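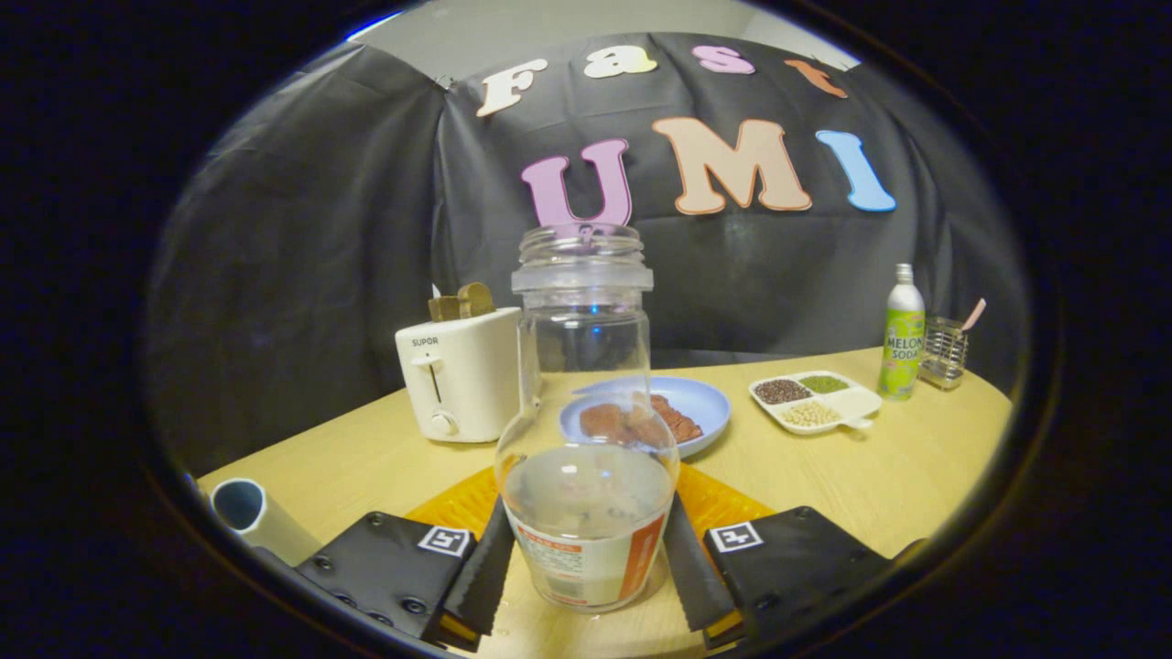 Unit 6: Evaluating a Hand-Held Demonstration Kit

Reading for this unit: the Histier kit manual, chapters 2 and 4, and the Skavdale service sheet. Bring both to the lab.

6.1 Scope

The Histier is a hand-held parallel gripper sold with a wrist-mounted fisheye camera, a charging dock and a license for the Drudomau processing software. An operator carries out a task by hand while the kit records video and finger width. Drudomau recovers the path of the gripper and writes episodes in a format a training script can read. We treat the kit as a purchasing decision: what it delivers, what it costs to run, and where the vendor's claims need checking.

6.2 What is quoted

Base kit, one gripper: $3963
Skavdale service plan, per year: $1062
Warranty on finger pads: 90 days

The pads are consumables. The plan covers the camera and the width mechanism but excludes pads and printed tags. Read the exclusions before comparing this quote with the Workneh bundle, where pads are included and software is billed separately.

6.3 Finger width and tag visibility

Width is computed from the square tags on the two fingers. Both tags must be visible and in focus for a reading to be valid. If one is lost, Drudomau interpolates over short gaps and rejects the episode over long ones. In the August trial, 89 percent of submitted episodes passed this check on the first run. Rejected episodes were not sorted by cause, so the figure says little about any single object type.
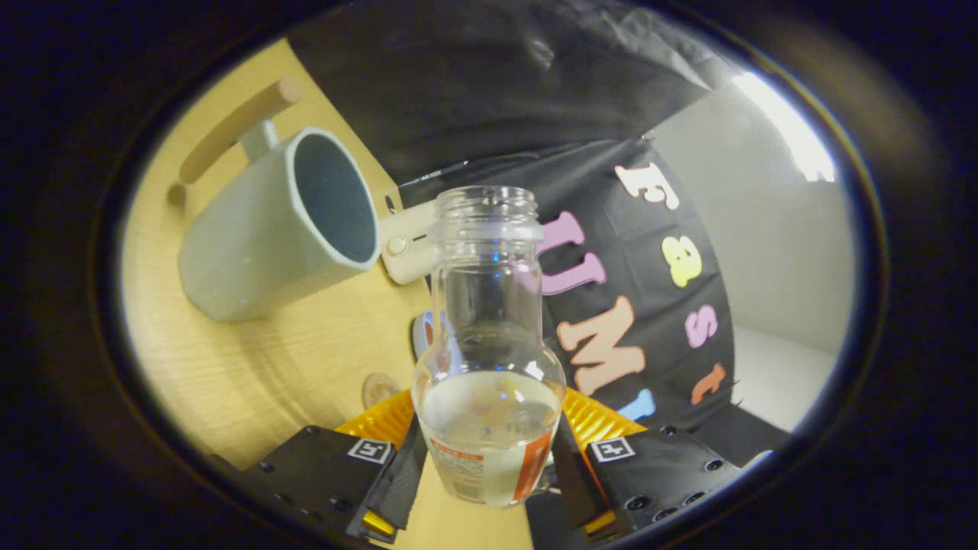
Transparent objects are the hard case for any policy trained on wrist video. Edges are weak, highlights move with the camera, and background texture appears inside the outline of the object. With the open bottle between the fingers, the colors behind it show through the glass with slight distortion, and the water surface reads as a bright line across the bulb. The label at the base is the most stable feature available. A policy may learn to track the label alone, so a test set should include the same glassware with labels removed. Liquid level should also be varied and logged for each episode.

6.4 Acceptance test

1. Print new tags at the scale given in the manual and measure them.
2. Calibrate the camera, then open and close the fingers fully.
3. Record grasps on one opaque and one transparent object.
4. Process both sets with the same Drudomau settings.
5. Report the pass rate for each set and the longest gap in tag detection.

6.5 For the lab report

State whether the service plan is justified at your expected rate of use. Give pad replacement as a separate line. Attach the Drudomau log, unedited.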